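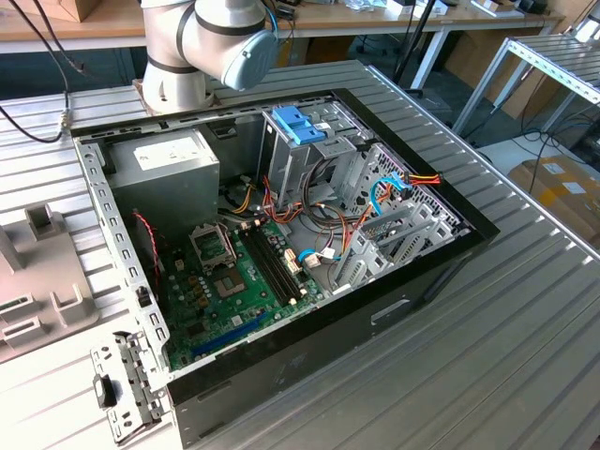

Mahnaz Salehi meinte ja, so ein Tredix lohnt sich erst, wenn man jeden Tag alte Rechner zerlegt. Da bin ich anderer Meinung! Ich hab den Arm jetzt 4 Wochen getestet und bin ziemlich angetan - der Aufbau ging flott, die Software ist auf Deutsch, und beim Anlernen reicht es, ihn von Hand zu führen.

Was nervt: Kabel. An Steckern verzweifelt er (und ich gleich mit). Für 49 Euro im Monat beim Verleih Nidport würde ich ihn trotzdem wieder nehmen.

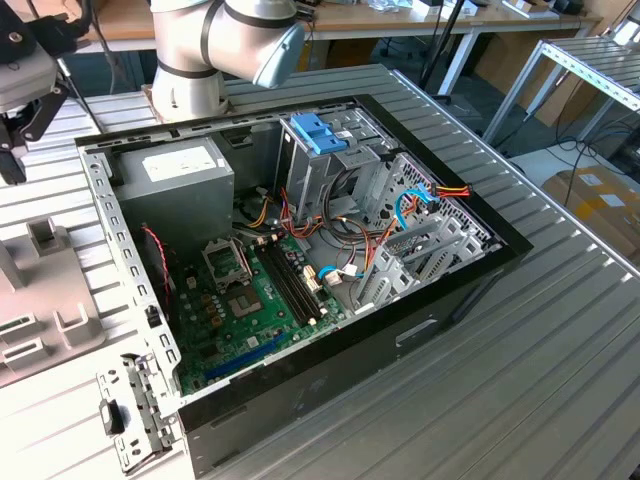 Offener Tower auf dem Alutisch, CPU-Sockel leer.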